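Lustby Cell, Progress Report to the Drevodeck Fund
Prepared by Nataša Stojanović
Sunday, February 16, 2025

We are very happy with where the cell stands! When we last wrote, in November, the arm could reach both stations but kept arriving a little off-center over the right one. Špela Softić spent two long weeks on this, first with the tool offset and then with the board, and she found the trouble in both places. The tool length we had entered was wrong, and the board position in the model dated from before we turned it on the table.

Both values are now corrected in the Pudasia setup file, and the whole layout has been rebuilt in simulation, so that we can try a change there before we touch the real arm. Špela has run 1,052 placement cycles in the model since the correction, and 1,002 of them finished within our limit. The remaining failures nearly all come from the last stretch of the downward move, and that is where we are working now. 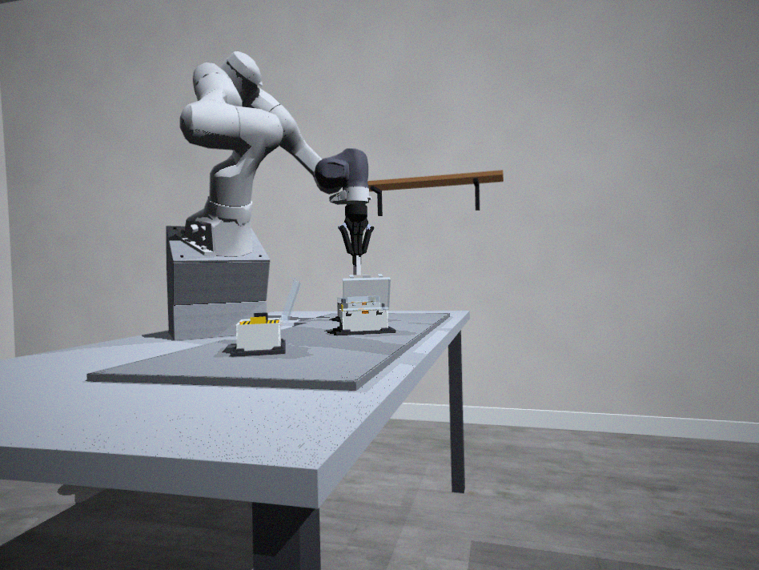
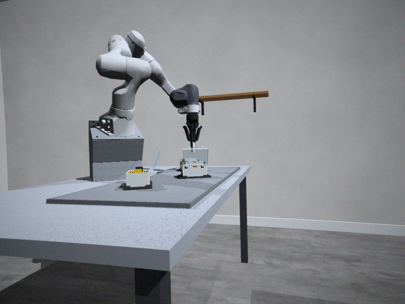

Simulation views of the right-hand station, with the gripper pointing straight down over it.

The approach speed is the next thing to settle. At the old setting the arm came down quickly and then corrected itself at the last moment, and you could see the jump in the joint logs. We have put in a slower final approach and a short pause before the fingers open. It adds a bit to each cycle, but the logs look so much calmer (Špela has one pinned above her desk).

We also wrote down the upkeep routine at last. The mounting bolts on the pedestal get a torque check every 27 days, the fingers are inspected at the same visit, and the zero position is checked after any stop that cuts power. The Zupan shop has agreed to keep a spare set of fingers on the shelf for us.

Spending is at 57 percent of the grant, a little under plan. The left station still needs its own taught points, and Špela would like to start on those as soon as the approach speed is fixed. We will send the new cycle results with the next report.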